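Hidayat Community Kitchen and Pantry
Progress report to the Brirard Fund, second reporting period

Prepared by Svitlana Marchuk, program manager

This report covers the second half of the grant year. It follows the headings in the grant agreement: activity, attendance, staffing, spending, problems, and plans for the next period. The first report went in before the cold store was working, so some of what was promised there is only reported now.
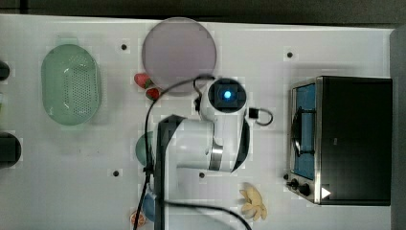
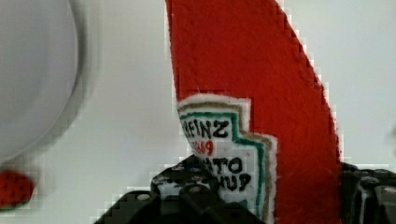
Kitchen items on the white tabletop (first picture) and the red felt ketchup bottle (second picture).

Activity

The pantry opened every week of the period except one, in March, when the water main on Drumico Street was shut off and the building had no supply. We gave out bags from the front step that week and did not run the kitchen.

Households collect one bag of dry goods and one bag of fresh food per visit. The dry bag has not changed much. It is rice or pasta, canned beans, oil every second visit, oats, and whatever canned fruit we have. The fresh bag depends on what the Pluleck wholesale market lets us have. Root vegetables and cabbage were easy to get through the winter. Soft fruit was not, and eggs were short for most of the period.

The cooking course ran twice. Each course has six evening sessions and teaches low-cost meals using what is in the pantry bags. Taner Kılıçarslan taught both. After the first course he dropped the bread session because dough did not have time to rise before we had to be out of the building, and replaced it with flatbreads and a second session on beans. People had asked for more on beans. Several said they had been taking the dried ones home and not using them.

Attendance

394 households used the pantry at least once. That is above the target in the agreement, which was set at 200 when we were only open one morning a week. Most of the increase came after we added the Thursday evening opening. People working day shifts had told us they could not get to us before then.

We had planned for 70 people across the two cooking courses and did not reach it. The first course filled up. The second started with a full list, but 11 people stopped coming after the first or second session. Beril Akyol phoned those she had numbers for. Child care was the most common answer, followed by changes in work hours. One person had moved away.

We do not record income or immigration status and have not started to. The agreement asks for household size and zip code only, and both are in the spreadsheet sent with this report. Zip codes are missing for some visits in the first few weeks of the evening opening, when the sign-in sheet had the wrong columns.

Staffing

Ataberk Yazıcı moved from part time to full time as stock coordinator, as set out in the budget change the Fund approved. He now handles the market pickup, date checks, and the weekly order. Before that, the job was split between three people and things were ordered twice or not at all.

The driver post was empty for part of the period. Eoin Mac Suibhne took it in the end. He has also been fixing the shelving in the back room, which was not in his job description – we have since added it, with his agreement.

Food safety training is up to date for all paid staff. Two of the Saturday helpers still need to take the course and are not handling open food until they have.

Spending

Spending is close to budget in total, but it moved between lines. Food purchase came in over, mainly because of cooking oil and eggs. Equipment came in under because the cold store was bought used and the repair cost less than quoted. Van fuel was on budget. Printing was over by a small amount after we had to redo the recipe cards – the first batch gave the oven temperature in Celsius only.

We would like to move what is left on the equipment line to food purchase. A signed request form is attached.

Problems

The cold store failed once, over a weekend. The alarm went to a phone number that was no longer in use. We threw out the dairy and kept the vegetables. The alarm now goes to two numbers, and Ataberk tests it at the start of each month.

Lines outside the door were long in the first weeks of the evening opening. We tried numbered tickets, which people did not like, and then half-hour arrival slots, which have worked better. Some people still come at the start regardless of their slot and we serve them anyway.

The landlord has not yet answered our letter about the rear ramp. Until it is repaired, deliveries come in through the front, and anyone using a wheelchair has to use that door as well. It is wide enough, but it is awkward when both are happening at once.

Next period

The evening opening will continue. We plan to run one cooking course in place of two and hold it on Saturday mornings, with child care in the side room if we can find a qualified person at the rate we have budgeted. Taner is rewriting the session plans to fit a shorter slot.

We also want to sign a written agreement with the market at Pluleck. At present the pickups rest on a verbal arrangement with one manager, and we were left without fresh food for a week when he was on vacation.

A full set of accounts will be sent with the final report.

Hidayat Community Kitchen and Pantry | Contact the program office | Privacy | Back to top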